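# Sample Room, East Wall: Shelf and Bin Sort

Gallery compiled by Paraskevi Spanos. Shelf plan by Pierina Cattaneo.

The Dromach sample room holds parts for two footwear test lines, Plurnow and Esteban. Until this year both lines shared one run of shelving, and parts were stored in the order they arrived. The re-sort groups parts by shape first and by line second. Shape comes first on account of the pull sheets, which list the form of a part before its code.

The parts register opened at 575 entries. Of these, 165 were duplicates from the June intake and were struck. Another 103 were moved to the metal cabinet in the corridor and are outside the scope of this page.

## Shelving, long side

Sole forms go on the upper shelf, laid flat, one behind another along the length of the run. They are not stacked. Stacked forms take a set at the toe after a few months and then read wrong on the flex bench. Small parts go on the lower shelf until they have been assigned a tray.

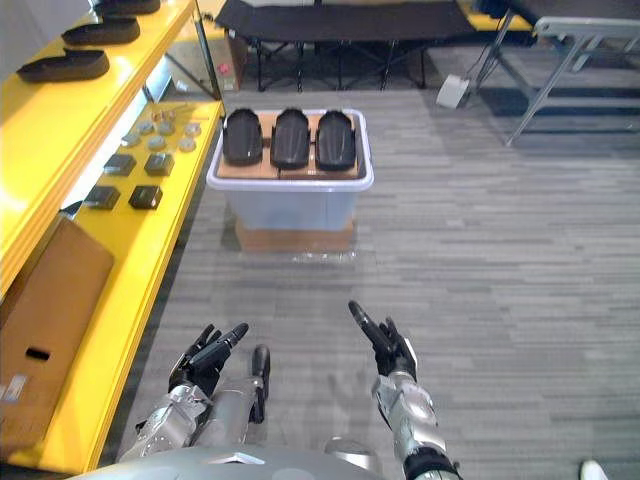 *Yellow shelving, partly sorted. Three sole-shaped pieces on the upper shelf; gray metal discs and fittings, a couple of brass-colored parts and four black blocks on the lower. Clear plastic bin on the carpet.*

Metal discs and fittings are sorted by bore, then by thickness. Parts with no bore go in the last tray regardless of size. Brass is kept apart from gray metal in the final layout, with one tray per line. Mixed trays were tried under the old plan and dropped, as the brass marked too easily.

Square blocks are set out in rows of two. The row is the unit of issue: a request for one block is filled with a row, and the spare comes back with the return slip. Block height is checked with the Ciltix gauge before a row is put back. Tolerance is on the inside cover of the register.

## Bins

Clear bins are used for anything waiting on a decision. A bin may stand on the floor during a sort but goes back under the bench at the end of the day. Labels go on the short end, at the top left, with the line name written out in full. "P" and "E" alone are no longer accepted.

## Cardboard

Flat cartons are kept for return shipments only. Cartons with hand holes are preferred for sole forms. Cartons without them are used for blocks and fittings, where small parts could work their way out through an opening. Old shipping labels are covered before reuse and left in place underneath. Peeling them takes the face off the board.

## Open items

- Tray inserts for the thin discs, on order.
- Second set of shelf labels, Esteban side.
- Register entry 369: listed as a heel block, measures as a spacer. Pierina to confirm against the drawing.

Last revised Mar 15, 2023. Corrections to Paraskevi, with the register number in the subject line.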